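Hiltdale Students Teach a Robot Arm to Put Things Away: A Conversation with the Grakar Project Team 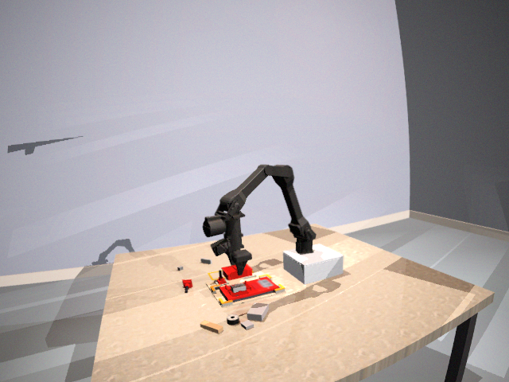 The Grakar workspace in simulation, with the gripper lowered toward the red block on the tray.

The second-year automation course at Hiltdale Technical College ends with a group project that runs through the spring term. This year one of the teams, which goes by the name Grakar, chose to program a robot arm to sort small parts onto a tray. The college's news office met with the team's lead programmer, the student in charge of the simulated workspace, and the course instructor in the robotics lab in June, shortly before the final presentations.

The project began with a modest goal. "We wanted the arm to pick up one block and put it down in the right place," the lead programmer said. "The course allows you to propose something larger, and most teams do. We had read the reports from earlier years, and we saw how many of them ended with a list of things the team had not finished."

The team has 12 members, divided between motion planning and the workspace itself. All of the work up to the midterm review was done in simulation. According to the instructor, this is a requirement of the course. "Students have to show that their program runs safely in the simulator before they are given time on the arm in the lab," the instructor said. "They do not always enjoy the wait. They do learn to read their own logs."

The student responsible for the workspace built the table, the tray and the loose parts over two weeks. The tray is red with yellow trim, and the parts left on the table vary in shape. They include a ring-shaped washer, a block with a sloped top and several small rectangular pieces.

"A cube is easy to hold," the student explained. "A sloped face is a different matter. If the fingers close on it at the wrong angle, it can slide out, and then you have to decide what the program does next. I wanted us to have that conversation early."

Asked about the most difficult part of the term, both students gave the same answer: the approach. The team's first program brought the gripper down in one continuous movement and often pushed the part to one side. The present version stops above the part, corrects its position and then descends at a reduced speed. The change was written in an afternoon, but testing it took most of a month.

"We ran 86 trials of the new approach on the red block alone," the lead programmer said. "By the end we could tell from the first second of a run whether it would go well. The instructor then asked us to write down how we could tell, and that became a section of our report."

The team used Listard, the planning library maintained by the college's own engineering department, and kept its trial records in Jara, the shared notebook system introduced for all project courses last fall. The students had mixed opinions of the second. The workspace student found the forms too long for short test runs and has submitted a request for a simpler page. The instructor confirmed that the request is under review.

The instructor was also asked how the projects are graded. Performance of the arm counts for less than many applicants expect. The written record, the safety plan and the oral presentation together make up the larger share. "A team may present a task that fails some of the time and still receive a high mark," the instructor said. "I ask that they know when it fails and that they can explain it to a visitor who has never taken the course."

Each team will have 15 minutes to present, followed by questions from staff and guests. The Grakar team intends to show the block task first and then the washer, which the lead programmer described as "less settled."

Both students plan to continue in the program. The workspace student hopes to pass the simulated table on to next year's class and has begun to write instructions for it. The presentations will be held in the main robotics lab and are open to families and prospective students. Doors open at 2 p.m.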